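Getting the Most Out of Your Laundry Day
Household Pages — tips collected by Kamran Soomro

I love doing laundry. There, I said it! My brother Jawad thinks I'm out of my mind, but he also spent most of last winter in gray undershirts that started out white, so I'm not taking advice from him. These are the things that have made the biggest difference at our place in Stosden, in no special order.

Sort by weight as well as color. Everybody learns lights and darks, but a pair of jeans thrashing around with a thin T-shirt will wear that T-shirt out fast. I keep towels and denim together, then shirts and underwear, and anything with a zipper gets zipped up before it goes in. Hooks too. One open bra hook took the front off my favorite sweater and I still miss it.

Use less detergent. Really, a lot less. Two tablespoons does a normal load in our machine, and the towels came out softer the very first week I cut back. If your towels feel stiff or smell a little sour, run them once with no soap at all and watch the suds that come out of them. It's kind of amazing (and a little gross).

White vinegar goes in the rinse for towels and gym clothes, half a cup. Never with bleach, please. Keep the two on separate shelves if you have kids helping out.

Grease spots: a drop of plain dish soap, rubbed in with your thumb, left for fifteen minutes, then washed as usual. Check the spot before the dryer. Once a grease spot has been through the heat you'll be fighting it for weeks. Jawad swears by chalk for collars and I have to admit it works pretty well on a fresh mark — rub it on, let it sit overnight, brush off, wash.

Ink is a different animal. Rubbing alcohol on a cotton ball, with an old towel underneath, and dab from the outside of the stain toward the middle. Change to a clean part of the cotton every few dabs.

Now, black clothes! I get more questions on this than anything else. Turn them inside out, wash them cold, pick the shortest cycle that will get them clean, and hang them up out of the sun. That's most of it. A black cotton shirt I bought in August still looks good enough for dinner out. Skip the dryer for blacks if you can, and if you can't, take them out while the seams are still a bit damp and let the air finish the job. Lint shows on black like nothing else, so keep them far away from the towels, and shake each piece hard before you hang it.
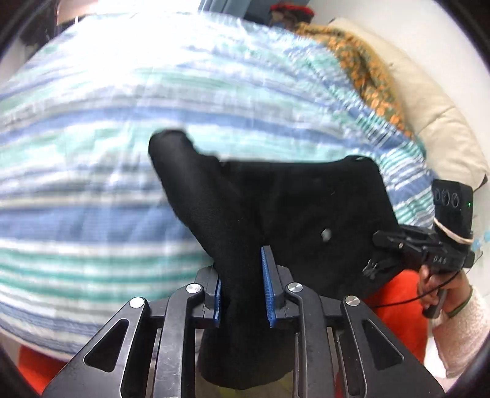
Household Pages, No. 400, page 2

Small dark things deserve a little system of their own. Socks go in a mesh bag at our house, and the bag goes right back on the hook by the hamper when it's empty. Buy several pairs of the same kind and you'll never hunt for a match again. I switched over two years ago and it's the best thing I ever did for my mornings! If you do like a mix, clip each pair together at the cuff with a safety pin before washing.

Give the machine itself some love too. Leave the door open between loads, wipe the rubber seal with a rag, and pull the filter out once a month over a shallow pan. I found a guitar pick, a dime and a wad of something that used to be a grocery list.

Dryer sheets leave a film on the lint screen. Scrub it under the tap with an old toothbrush, and if water pools on the mesh, it needed scrubbing.

Next time: ironing shirts without an ironing board, and what to do with a scorched cuff.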